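Let the Slow Teams Finish

Every January the robotics club I help coach picks its task for the spring showcase, and every January someone proposes a race. Fastest arm wins. Parents understand a race, and it fits in a gym between the bake sale and the raffle.

I have come to think it is a bad way to teach. We ran the showcase as a race starting in 2021, and the students learned to shave seconds off one motion they had memorized. Move the part a finger's width and most of the programs failed. The scores looked fine. The kids could not tell you why their own code worked.

Last year Khadija Berrada, who teaches the afternoon section, tried something else with her group. Each team got one pick-and-place job and 10 attempts, and before every attempt another team was allowed to shift the part. Time was not recorded. Teams wrote a line in the log after each miss, saying what they thought had happened.

It was dull to watch for the first hour. Then the students started arguing about where the arm believed the part was, and they kept arguing until the building closed. Shayne Pearce, a junior who had never spoken much in meetings, rewrote her team's approach after attempt 6 and explained it to the others at the whiteboard. 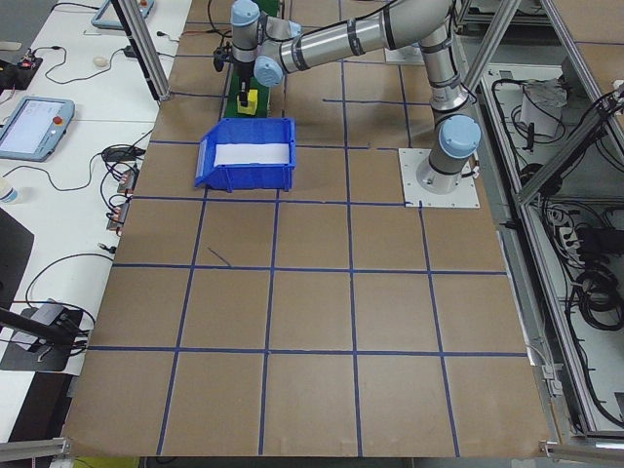 Vivero, Spring Issue, p. 6

The tape grid on the table did more for that group than any software we bought. A student can say "second row" and everyone looks at the same square. When a program misses, the miss has an address, and it goes in the log.

The objection I hear is that competition keeps teenagers interested. For some of them it does – I was one. But about half of our club leaves after the first season, and the ones who leave are mostly the ones who lost a race in the opening round and then sat in the bleachers. Under Berrada's rules, every team used all of its attempts.

I would keep the showcase and drop the stopwatch. Put the logs on the table next to the arms and let visitors read them.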